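Speaker notes, Saturday session, Kalgate hall
Talk: Shapes on a board

Morning everyone. (Wait for the door. It sticks, and people will be coming in with coffee.)

I run the shape table at Flillstead, the play library over the road, and I've been asked to talk about sorting, which I can do for hours, so somebody wave at me when it's time for lunch!

Start with the big question I always get from parents: which set should I buy? My answer is that I don't much mind. We have 2,691 bits and pieces on our shelves and the ones that go out every week are the plain chunky blocks. Hearts, stars, cylinders, strong colours, done.

Then the board. I'm a bit of a bore about boards. Give me a nice pale wooden one over a patterned mat any day – you can see every block on it, and there's room to push things about. Next slide.

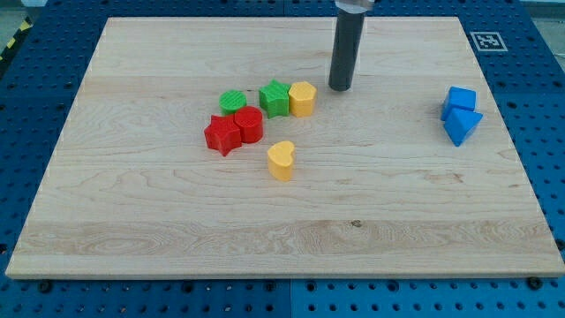

Slide 4: blocks on the maple board

Leave this one up for a bit. Ask the room: how would you sort them? Most will shout colour. Fine, so red with red, green with green, and the blue ones over on the right make their own little gang. Now ask again, but by shape. The two stars go together, one red and one green, and so do the red and green cylinders, and then somebody always wants to know what to do with the yellow heart. Let them argue. I love this part.

Mention the gaps too. Children notice that the heart is sitting a little way off from the others and they make up stories for it (lonely, late for tea, in a sulk). That's talk about position, and you've not had to teach a thing.

Activity, 6 minutes, in pairs. Pongsiri trays are under the chairs. One person sorts, the other guesses the rule. Swap over. If it gets noisy, good.

After that, the Fendudari slides on storage, then questions. Remember to get the trays back!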